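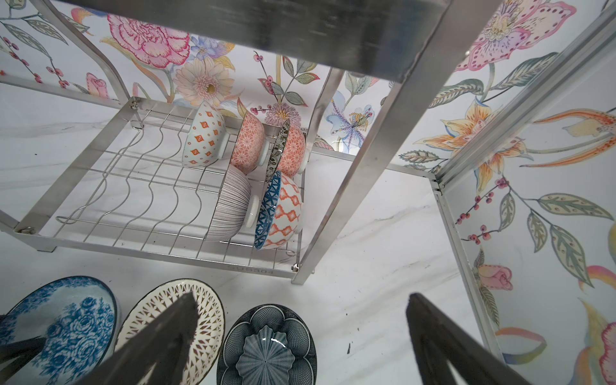
Monday, December 10, 2018
By Bindu Iyer

So I finally got to the Viris open day, and I went mostly to see their kitchen robot put dishes away. I review kitchen stuff, so I was also there for the rack! It's a two-tier stainless one, stamped SUS304 right on the front bar, and I like it a lot. The wavy wire dividers hold bowls on their sides, even when they're crowded together at one end, and it looks solid next to my sad plastic thing at home.

The robot is called Mallitz. It has two dark gray fingers and it is slooow. The demo ran 12 minutes and I could have done the whole load twice (with coffee). But it was gentle, and I loved that they used real patterned bowls, all different, and not a stack of plain white ones. My question was about wet dishes, and the engineer said they're still working on those.

The rack sells for $196, ouch. I'd pay maybe half. As for the robot, no price yet, but I'd go see it again. Four stars for the rack, three for Mallitz, five for the floral wallpaper!

Search reviews Go

Recent posts
Vondix hand mixer, 2 months in
Lunch at Baranauskienė
My 2 favorite peelers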